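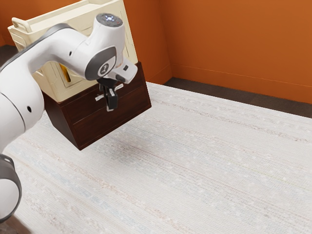 Favent, which makes software for household robots, has withdrawn an update after finding that it had switched off the limit on how hard an arm may pull. The company spotted the problem in simulation, which is the good news. It spotted it 11 weeks after the update went out to customers, which is the other news. The fault concerns drawers, and in particular the moment when the fingers come down in front of a pale handle on a dark wooden cabinet and the arm must decide how much effort the job deserves. A person opening a drawer with a plastic crate on top of the cabinet will generally go gently. Under the faulty release the arm had no such scruples, and if the drawer stuck, it pulled until something gave.

Usually it was the cabinet that gave. Of 3,000 simulated attempts run by Favent's testers after the first complaints, 659 ended with the furniture being moved across the floor, and a smaller number with the whole thing on its front. The drawer was quite often still shut.

The first complaint came in February from a sheltered housing scheme in Murakami Court, where six arms are on trial in the residents' kitchens. A member of staff reported that one had "brought the sideboard over to see us". The support desk advised restarting it. The arm was restarted and brought the sideboard a little further.

There were no injuries, according to the company. Losses so far run to two drawer fronts, a set of glass dishes and a skirting board. Residents at the scheme were asked to keep out of the kitchen while the arms were working, a request that some of them pointed out rather defeated the object.

The arms themselves are built by Druvance, which was quick to say that its hardware had behaved perfectly throughout. In a sense it had. The joints can measure resistance and are meant to stop when it climbs past a set figure. That figure is held in a settings file, and Favent's update replaced the file with one used for training. In training the limit is left blank, so that the software can learn from its mistakes without being interrupted. It was then sent out to people's homes, where the mistakes have crockery in them.

Why nobody noticed is a longer story. Favent checks every release against a set of virtual rooms before it is let out, and this release passed. The cabinets in those rooms had been given the weight of a well-filled chest, because earlier versions kept nudging them about and spoiling the scores. With furniture that could not be budged, an arm with unlimited enthusiasm looked much like a careful one. Once the testers put the proper weights back in, the cabinets started to travel.

Favent says 966 arms received the update. All but a handful have now been moved back to the previous release, and the rest will follow when their owners connect them to the internet. Until then, the advice is to leave drawers off the list of jobs, fix tall furniture to the wall and use the red stop button on the base if the arm seems to be "over-committing", a term that appears four times in the notice to customers and is not explained in any of them.

Flollow, the safety body that tests domestic machines for several housing providers, has asked for the full records and wants the pull limit stored in the arm itself, out of reach of future updates. Druvance says it would be happy to look at that. Favent says it would be happy for Druvance to look at that too. Neither has given a date.

Changes have been made to the checks in the meantime. The virtual cabinets now come in a range of weights, some have drawers that are locked or jammed, and a run is marked as failed if the furniture shifts by more than the width of a finger. Under the old rules, a run was marked as passed if the handle ended up closer to the robot than it had started.

The trial at Murakami Court is due to resume next month, with doors only. The sideboard has been screwed to the wall.

Print this story
E-mail this to a friend
Filed under: Home Tech > Recalls and Faults
14 comments | 52 shares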